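4.2 Sorting the dry goods

I'll admit I had the wrong idea about this part of the study when we started. I thought the tins and the boxes would give us the interesting disagreements, and that the soft packets would just get tossed in wherever there was room. The Zora households had me thinking the other way within the first evening. People have real opinions about soft packets! They'll shove a tin of tomatoes onto any old shelf, but hand them a half-used bag of something flaky and they start asking where it lives.

Some background on the numbers before I go on. Across the two sites (Pokden and Wijaya) we logged 1,458 placements in the first round and 1,578 in the second, using the coding sheet from Section 3. A placement is one item going into one container, or onto one bare patch of table if that's where the person decided it belonged. I coded the Pokden sessions myself, mostly at my own kitchen table after dinner, and I've tried to be upfront wherever I think my own pantry habits coloured the coding.

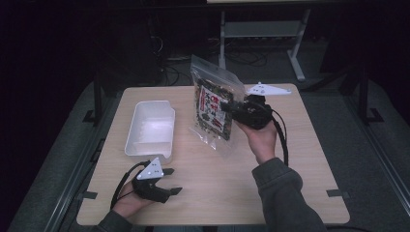 Figure 3. A bag of seasoned seaweed above the sorting table, with an open white tray to its left.

Resealable bags turned out to be a category of their own, and I wish we'd treated them that way from the beginning. Our first coding sheet lumped them in with sealed packets, on the theory that a bag is a bag. The trouble is that a resealable bag has a top part that takes up space without holding much of anything. The seaweed in Figure 3 has all its flakes down in the lower portion, while the clear plastic above them is folded and crinkled. Do you file that by the size of the whole bag or by the size of what's in it? My participants split on this, and quite a few of them changed their minds partway through a session. Several folded the top down flat and then treated the bag as a much smaller item, which our sheet had no code for at all. We added one for the second round, called "folded to fit", and it's been one of the more useful changes we made.

Labels mattered too, though in a less tidy way. I'd expected people to stand bags up so the front could be read, the way a shop does. Some did. Others laid everything flat and said they'd know the seaweed by its colour, thanks very much. A tall, narrow label seemed to nudge people toward standing the bag upright, but I wouldn't lean on that too hard. We didn't vary label shape on purpose, and the bags with tall labels were also the ones people told us they'd normally keep in a cupboard door.

Then there's the tray. We used open trays at both sites so that the choice of container wouldn't depend on who could be bothered with a lid. In the Wijaya interviews this came up over and over – people said they'd never keep dry seaweed in an open tray at home, even inside its own bag, and a couple wanted to know where the clips were. I take that as a fair criticism of the setup. The Zellov storage inventory, which we borrowed our item list from, assumes closed cupboards throughout, and I should have thought harder about what happens to its categories once the doors come off. Our results for soft packets are best read as a record of first choices at a table, and I'd be cautious about stretching them to cover where a bag ends up by the end of the week.

The tins, for the record, were every bit as dull as I'd been warned, and they're covered in the next section.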